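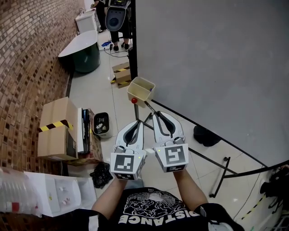
Stusitside College | Careers and Progression Department

Speaker notes: Deferring a university place
Talk to final-year students and their families, Main Hall, 10 October 2019

Note to presenters: the talk lasts 20 minutes, followed by questions. The wording below may be adapted, but the passages on deadlines and on fees should be given as written.

Slide 1. Title

Good evening, and welcome on behalf of the Careers and Progression Department. This talk is for students who intend to apply to university this year but may wish to start a year later than usual. It covers how deferral works, what to ask a university before applying, and what the college can and cannot do for you once you have left us.

Please keep questions until the end. Copies of the handout are on the table by the door.

Slide 2. What deferral means

A deferred place is a place that a university has agreed to hold for the following year. You apply at the same time as everybody else, you sit your examinations as normal, and if you meet the conditions of the offer you begin one year later.

It should not be confused with a late application, nor with applying after you have your results. Students sometimes use these terms as though they meant the same thing. Applying after results is a perfectly sound choice and we will return to it on slide 6.

[Pause. Ask whether anyone has already spoken to a university about deferral.]

Slide 3. Who may defer

Each university sets its own rules, and within a university each department may set its own as well. Some courses welcome deferred applicants. Others accept very few, and a small number accept none. Courses in medicine, mathematics and some of the performing arts deserve a careful check. Mathematics departments may ask how you plan to keep up your skills over the year.

Read the course page first. If it says nothing about deferral, write to the admissions office and keep the reply. A conversation at an open day is useful but is no substitute for an answer in writing.

Slide 4. What to put in the application

Students who wish to defer should say so on the form and should mention their plans in the personal statement. Two or three sentences are enough. The statement is still mainly about the course.

Admissions staff do not expect a finished timetable. They would like to see that some thought has been given to the year. A student who intends to work from September until March and then study a language abroad has said enough. A student who writes only that they would like a break has probably not.

[The Mughal and Maneck statements are on the reverse of the handout. Allow 2 minutes for reading. Both were written by this department for training use and carry the names of our two teaching rooms.]

Draw attention to the second paragraph of the Maneck statement, where the plans for the year are tied to the subject. The Mughal statement is well written but leaves the deferral until the last line.

Slide 5. Money

Presenters should read this section as written.

A student who defers will normally pay the fees that apply in the year the course begins. These may differ from the fees advertised when the application was made. Scholarships and bursaries offered with a place do not always carry over. Ask the university whether the award will be held, and ask for the answer in writing.

Applications for student finance should be made for the year in which you start. Do not apply a year early. Families whose income is likely to change during the year should tell the finance body when they apply.

Income earned during the year out may be taxed in the usual way. The college does not give tax advice.

Slide 6. Applying after results

Some students would prefer to wait until they have their grades. The advantage is that you apply knowing what you have achieved. The drawback is that you will be completing forms after you have left, without a tutor at hand each morning.

Leavers may use the department's appointments service for 2 years. References will be written for former students on request, but please allow us three full weeks. Requests made in the last days before a deadline cannot be guaranteed.

Slide 7. Changing your mind

A student who has deferred and then wishes to start at once should contact the university directly. It may agree if there is room. The same applies to a student who holds a place for this year and wishes to delay. In neither case is the university obliged to say yes.

Accommodation should be raised in the same letter. A room is not always promised to those who change their year of entry.

Slide 8. Next steps

Speak to your tutor before half-term. Appointments with the department can be booked at the front desk or on extension 82. An evening session will also be held at the Hulel site in March for families who could not attend tonight.

[Take questions. Queries about a particular offer should be dealt with privately afterwards. Collect unused handouts and return them to the office.]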